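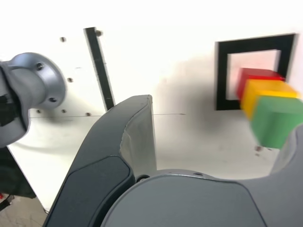
Department of Workshop Practice — Peltholm Technical College

Handout 3: Mounting Boards
August 15, 2018

A mounting board is a flat panel to which parts are fixed for practice or inspection. The board used in this unit is white, with dark screw heads, a narrow black strip and a black square frame.

Before the session in Room 369, students should review the following terms.

Face: the side on which parts are mounted.
Fixing: any screw or bolt that holds a part to the board.
Reference line: a thin line drawn on the face, from which positions are measured.

Each student will prepare a sketch of a board face at a scale of 1:5. Mark every fixing with a small cross — do not shade the heads. Sketches are to be handed in at the Skudport building.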